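ok so a few of you asked what I do all day now that I'm at Pronen. short version: I do laundry. with somebody else's arms.

longer version. I put on the headset, grab two controllers, and whatever my hands do, the robot's hands do. we record the whole thing and the recordings go to the learning people upstairs. my job title says "demonstrator" and my mother thinks I work in a store.

this week's task is washer loading. basket in, clothes in the drum, door shut. sounds like nothing! I have been doing this chore since I was a kid and it took me 20 tries on Tuesday before I got a run I'd want anybody to learn from.

the thing I keep relearning is you have to be boring. if I hesitate, the hesitation goes in the data. if I do a cute little flick to get a sleeve over the lip of the drum, now the policy thinks flicking is part of laundry. slow, same speed, same path, no showing off.

also no feeling in the fingertips. on our setup you get zero touch back through the controllers, so you're judging a grip purely by how the cloth bunches up. towels are easy. t-shirts are fine. anything silky, I just sigh and start over.

somebody asked in the replies if we ever move the arms by hand instead. yep! for short stuff like the door latch we switch the motors to soft mode and just walk the gripper through it. it's kind of lovely, like teaching someone a dance step. but for two arms and a basket you'd need four hands, so remote it is.

new controllers finally showed up by the way. Fedex left them at Baert, the bakery next door, and I had to buy a croissant out of politeness. the old pair drifted left after 30 minutes and I was starting to lean in my chair to match.

my view for most of the day, give or take a sock:

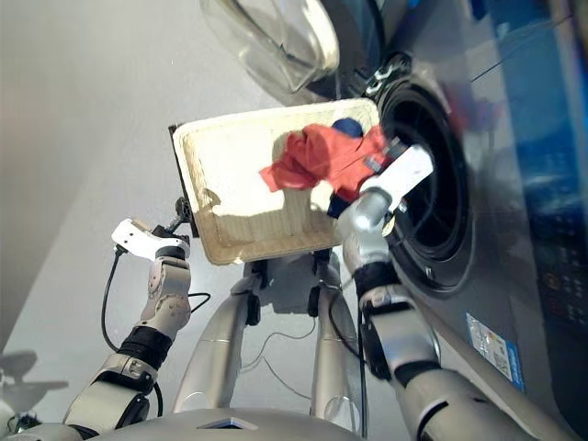
Right hand in the laundry, red one first.

you do get used to having silver arms. the part I'm still bad at is depth - the drum is always a bit farther away than my brain says it is, and I bonk the rubber seal.

current count for the red and navy load is 23 keepers. the goal is 60 by the end of May, then we swap in the Werard basket, the tall one with the annoying handles, and I get to be terrible at it all over again.

anyway my own laundry has been sitting in the dryer since the weekend. going to go deal with that. with my regular hands.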